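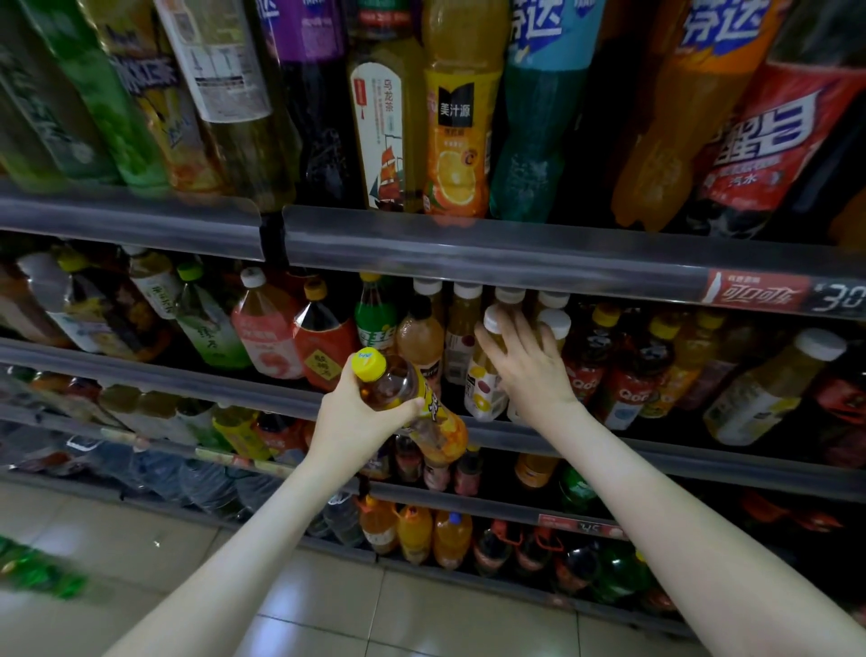
My nephew's robotics club came last in the regional final in August, and I would like to argue that it should have been given the cup.

I should declare an interest. I drive half of them to the meetings, and I have been sick with nerves on behalf of a thing made of Prorkitz parts and bicycle brake cable. But I have also been a shop worker, for longer than I have been an uncle, and I think that gives me a better seat than the judges had.

The task was set by the organisers in Utport and it was called Restock. Each team had to build a machine that could take bottles from a crate and stand them on a shelf. There were 12 teams. Eleven of them read the rules, saw that the bottles would all be the same size and all be empty, and built something very quick for putting identical empty bottles on a bare white shelf. The winners, from Plitley, did it so fast that the applause came in late. It was a lovely machine. I have never in my life worked in a shop it would have been any use to.

Our lot went to the supermarket instead. This was Elsie Sedgwick's doing. Elsie is 14 and has the manner of a health inspector. She held that you could not teach a machine to do a job until you had watched hands do it, so the club spent a good part of the spring filming one another moving drinks about, with the manager's blessing and a certain amount of sighing from the tills. Then they went back to the church hall, watched it all at half speed and wrote down what the hands did.

What hands do on a drinks shelf is not dignified. They take a bottle by the neck because there is no room to take it by anything else. They tip it to get it out past its neighbours. The other hand goes off on business of its own, leaning on things and feeling for the gap. Fat bottles stand next to thin ones and the labels are all shouting. Anyone who has done it for a living stopped noticing years ago, and I include myself. It took a teenager with a notebook to tell me I have a special wrist for iced tea.

So they built a machine with two arms, one to hold and one to nudge. Boonmee Kaewmanee wrote the part that decides when to nudge, and rewrote it most evenings. It could tip. It could feel its way. It could, on a good day, work a full bottle of squash into a row that did not want it, and I saw it do this and made a noise I am not proud of.

It was also terribly slow. In the final it placed two bottles. On a bare shelf, with empty bottles, there was nothing to lean on and nothing to nudge, and it kept reaching out politely for neighbours that were not there. The scoring sheet, which allowed for speed and for straightness, had no box for that.

The head judge, Brock Gosselin, was kind about it. He told the children they had "solved a different problem". I have turned this remark over a good deal since, usually while driving, and I think he had it the wrong way round. They solved the one on the poster. The poster had a supermarket on it.

I know the case for simple tasks. You have to be able to mark the thing. Heiðrún Frandsen, who runs our club and is fairer than I am, points out that a contest with real shelves would need real shelves, and that juice and electrics have a history. She also says the Plitley children worked every bit as hard, and she is right, and I clapped them.

But if you tell a roomful of young people that they are learning about the world of work, you might let some of it in. Put in a bottle that is too tall. Jam the row. Let the crate arrive with 24 of something nobody ordered. I would happily see every team score badly at that, and I would pay for parking to watch.

Next year's task has been announced. It is called Sort, and it involves coloured blocks. Elsie has already asked Heiðrún whether there is a recycling depot that would let them in with a camera.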